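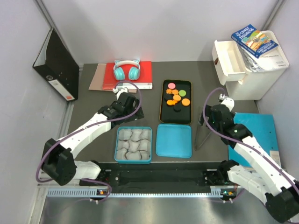 Kitchen & Table > Tidy Ways > Small Things

Trays, trays and more trays: keeping the little bits in order

2021-10-19 | By the Tarora home desk

90 shares | 2 comments

If I could give one tip to anyone with a busy table, it would be this: get more trays! I don't mean anything grand. A shallow tray with a rim will stop small things wandering off, and it lets you lift a whole job out of the way when somebody wants to eat their tea. I've become a bit of a bore on the subject (ask my family), but it has changed the way I use our table and I do love telling people about it.

Start with the small, flat bits — counters, felt shapes, buttons, biscuit toppers, those little discs that come with craft kits. Tip them into a dark tray and the bright ones jump out at you straight away. The dark ones do the opposite, so if you have a lot of black or brown pieces, give them a pale tray of their own. I lost a black button for most of February before I worked that out.

Spread the pieces in one layer. Once they start piling up you're back to rummaging, and you may as well have left them in the jar.

For picking things up, I'm a great fan of tongs. Small metal ones from the kitchen drawer are lovely for anything sticky, iced or freshly painted, and children will sort for ages if they're allowed to use them. Wash them well before they go back near food, or keep a spare pair just for crafts. Mine live in a mug by the window.

Big things go to the back of the table. Books lie flat, the ring binder stands on its end against the wall, and headphones can sit on top of the books where you won't put an elbow on them. If you're gluing, slide a sheet of cardboard underneath first. I keep flattened parcel boxes behind the door for this and I never seem to run out.

Now, cake cases! They're the most annoying thing in my baking cupboard by a long way. I once bought a box of 1,000 at the Berkstead market because it was such a bargain, and they went everywhere — behind the flour, inside the jug, squashed flat under the scales. These days I put out only what I need for one bake and stand the cases side by side in a tray with a good rim.

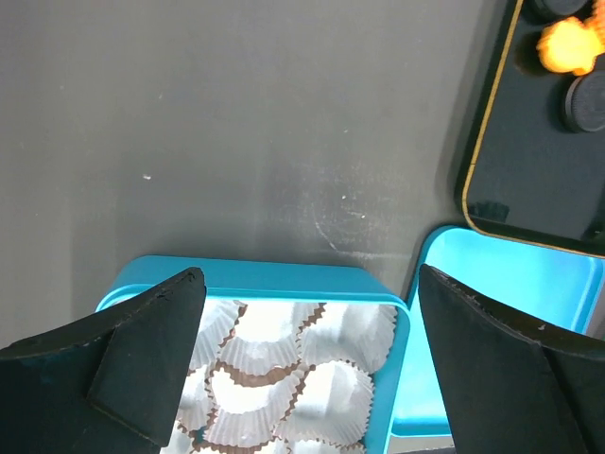

Maureen at Noston wouldn't bother with the tray at all and keeps hers stacked in an old jam jar, saying the pleats hold their shape far better when the cases are nested, and that you can pop the lid on and forget about them until the next birthday.

I tried the jar and I can see the appeal, particularly if you only bake now and then. It's brilliant for storage. On baking day I still want them spread out, though, so I've ended up doing both: jar in the cupboard, tray on the table. If your cases cling together, roll the stack gently between your palms and they'll start to part. Don't tug at the rims, they tear.

A second tray next to the first is well worth having too. Keep it clear until you need it, then use it for anything you've finished with, or for the odd squashed case that can hold raisins instead.

Wiping down is the easy part. Lift the trays off, go over the table with a damp cloth, then dry it with a tea towel so it doesn't smear. For scuffs, try a little bicarbonate of soda on the cloth and test it in a corner first. Proper scratches won't shift that way, and I've stopped fretting over mine.

2 comments | Share this page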